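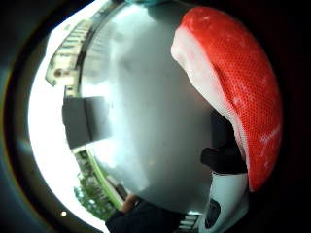 Tavion Pruitt
Field test engineer, Vestley

Support > Capture Gloves > Tracking and Pose > Ticket 2306

Subject: Pose from the Kustach glove jumps outdoors near shiny objects, Gultovitz glove on the same table does not

Hello to everybody on the support desk, and thank you in advance for reading a long one. I've tried to put everything in so you don't have to keep coming back to me with questions, though please do if I've left something out!

We are comparing two capture gloves before we settle on one for the pick-and-place data that will train our Arnaud arm. Both have a fisheye camera looking out past the fingers and both carry a marker cube on top, and we run a fixed camera off to the side that reads the cube. So for every pick we have two answers to the question of where the hand was: one from the fisheye and the motion sensor together, and one from the cube. Indoors the two answers sit right on top of each other with either glove, and I was ready to call it a tie and go by comfort (the Kustach is the nicer one to wear, by a good margin).

Then we took the whole kit out to a patio table. With the Kustach, the fisheye pose is fine over the bare tabletop and fine with soft things, and then the hand goes up close to something silver and curved and the pose slides off sideways. The cube track carries on smoothly the whole time, so the hand itself isn't doing anything strange. When the object leaves the view the fisheye pose snaps back, and if that snap lands in the middle of a grasp we have to throw the episode away.

What I tried first, in the order I tried it:

- Redid the lens calibration with the board that came in the box. No change.
- Swapped the USB cable, then swapped the port. No change. I know, but you would have asked.
- Updated the glove firmware from the download page. The boot is quicker, so thank you for that, but the slide is the same.
- Wiped the lens. There was a fingerprint on it and I got my hopes up. No change.

I also went back to a plain gray table with a few small objects spread out on it, to have something boring to compare against. I had 300 frames exported from that run and the pose held for every one of them, even with the bright reflection on the tabletop.

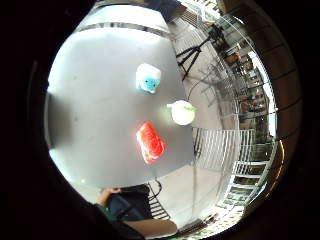
Odette Fleury replied that the boring run was the most useful thing in the ticket, and she asked whether auto exposure was on for both gloves. The Kustach meters over the whole circle by default, she said, sky included, and when a shiny surface fills the middle it can go hunting up and down. Each step in brightness costs the tracker some of its points, and if the remaining points are reflections it will happily follow those. Her suggestion was to lock exposure on the tabletop, leave gain alone, and try again with something large, flat and dull held close to the lens, so that we could tell "too close" apart from "too shiny."

That was a very good thought and I felt a bit silly for not separating the two. I had been treating it as one problem. So I locked the exposure and did the close-up runs, some with a broad light gray panel held in the gloved hand so it took up most of the view, and some with silver things again.

The dull panel was nearly clean. The pose got a little soft when the panel covered most of the background, and I would expect that from any tracker with so little left to look at, but there was no snap at the end. The silver runs got better too, though they still slid. With auto exposure back on, both got worse.
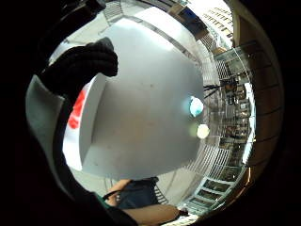
Could you check the mask file before you go any further? The Kustach ships with one mask for the bare glove and another for the glove with the cube fitted, and the second one blanks out more of the rim. If the wrong one is loaded, the tracker keeps points on the fingers and the padding, and these move with the camera. Over an open table they get outvoted by everything else. Put a big object in the middle and suddenly they're a good share of what's left.

Well, that was it, or most of it. I opened the settings and we had been running the bare glove mask since November, when we unpacked it, and the cube was added afterward. I had loaded the right one on the Gultovitz because its setup screen asks you outright. It had never crossed my mind to look on the other.

For the final check I set everything up the way we mean to use it: cube on the glove, cube mask loaded, exposure locked, fixed camera watching from the side, and a white storage bin on the table with the plush toys we like for grasping. I wanted the ordinary job, with a person sitting down and reaching and no special stunts.

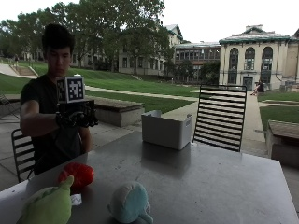

After the ordinary runs I finished with 4 silver close-ups, the very kind that had started all this, and the fisheye pose agreed with the cube in each of them. There was a small wobble in one as the hand turned quickly, and the cube track had the same wobble, so I put that down to my own syncing between the two cameras and I'm not going to bother you with it.

So for our purposes the comparison is back to a tie outdoors, and the Kustach wins on comfort. If I may ask for one thing, please have the setup screen prompt for the mask whenever the cube is switched on. I would also love a line about exposure on the outdoor page, because whole-circle metering makes perfect sense in a lab and less sense under a white sky.

I'm happy for this ticket to be closed. The logs and both settings files are attached in case they help the next person, and thank you again, Odette, for being so patient with me.

Status: Resolved
Cause: wrong lens mask, made worse by auto exposure

Comments

bench_left
Same thing on ours, with a steel mixing bowl. We had blamed the bowl and hidden it in a cupboard. Loading the cube mask fixed it and the bowl is back in the object set.

Marisol
Does the locked exposure hold after a restart? Mine goes back to auto every time I unplug the glove.

Odette Fleury
Marisol, press Save to Device after you set the lock. Apply only keeps it until the glove loses power. I've passed the mask prompt request on to the people who do the setup screen.

bench_left
Would be interested to hear how the Gultovitz copes if you load the wrong mask on purpose, Tavion, if you ever have a spare hour.

Tavion Pruitt
Oh, I like that! I'll give it a go next time the table is set up and open a fresh ticket if it does anything odd.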